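Fabian Koller
14 October 2022

Thread: is it worth "refurbishing" an old office Dell, or have we all been had by people who sell thermal paste? I've spent two evenings on one and I have doubts.

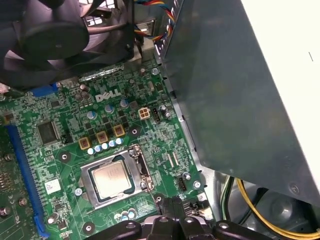 Let's start with the claim that set me off. Reltau, who sell refurbished office desktops, say on their website that every machine gets a "full internal service" before it goes out. Mine came from them in June. I took the cooler off to see what I'd paid for, and once you're down to the bare metal lid of the processor, with the lever running up the side of the socket, there isn't a lot left in there that a person could service. You can clean it. You can put new paste on. After that you're mostly looking at it.

I emailed to ask what a full internal service consists of. The reply said "a comprehensive multi-point process". I asked how many points. No reply to that one.

Paste, then. The forum advice is that old paste is killing your computer and you must change it every year or so. Who says? It always seems to be the same three people, and one of them has a discount code in his signature.

I bought a tube of Nirko anyway. The packet promises "up to 5 degrees cooler". Up to. I could be up to seven feet tall.

Results, for what they're worth. Before: 87 degrees with everything running flat out. After: 84. Same room, same test, but the window was open the second time, so make of that what you like. I wouldn't stake the price of the tube on it.

Someone will say I put too much on, or too little, or the wrong shape. I've now read arguments for the pea, the grain of rice, the cross and the full spread with an old bank card. I did a pea. It went where it went when the cooler came down on it.

Next worry: capacitors. If you tell anyone you've got an old board they'll tell you to check for bulging ones. Fair enough, that was a real problem once and a lot of machines died of it. So I checked. I looked at the big ones with the blue and silver tops, then the little row by the socket, with a torch and my reading glasses. I couldn't find anything I'd call a bulge.

A man called Javier in the replies to my last thread told me you can't tell by looking. Ten minutes later he told somebody else he could tell from their photo. Pick one, Javier.

He also wanted me to replace the lot "as a precaution". A kit is 48 quid. I could buy most of another computer for that, and I'd still have to solder it, and I have seen my soldering.

Fans. This is where I'm less grumpy. The fan was full of grey felt and the machine sounded like a hairdryer in the next room. Ten minutes with a paintbrush and it's quieter. That's the only change in this whole business I'd have noticed without a number on a screen. It cost nothing, and I already had the paintbrush.

Hold the blades still while you do it, by the way. I don't know if spinning it up backwards does the damage people say it does, but holding it with one finger isn't hard.

Cables. I'm told tidying them "transforms airflow". I moved the coloured bundle that droops down past the fan, tied it back, closed the lid and ran the test again. No difference that I could see. It looks nicer, inside a shut metal box, under a desk.

Now the upgrade people. Namosico have a guide that says swapping the processor in one of these gives it "a new lease of life". The guide links to a shop. The shop is Namosico. The faster chip does drop into the same socket, they're right about that, but the same page forgets to mention you may need a newer BIOS first. That was in the comments, posted by a very cross person.

What did make it feel newer was a solid state drive. A 500 GB one, bought on offer, fitted in the time it took the kettle to boil and then some. Start-up went from "go and do something else" to "oh, it's on". I was ready to be unimpressed by that too, and I wasn't.

So my list, for anyone who's got one of these and a free evening. Brush out the fan. Put a solid state drive in if it hasn't got one. Change the paste if you've had the cooler off anyway, since you'll have to. Leave the capacitors alone unless one looks ill.

Things I'd still like to know: does anybody have before and after figures for paste where the room temperature was written down? Not a screenshot of the good one. Both.

And if you've ever had a straight answer out of Reltau about those points, I'd like to see it. I've asked again this morning.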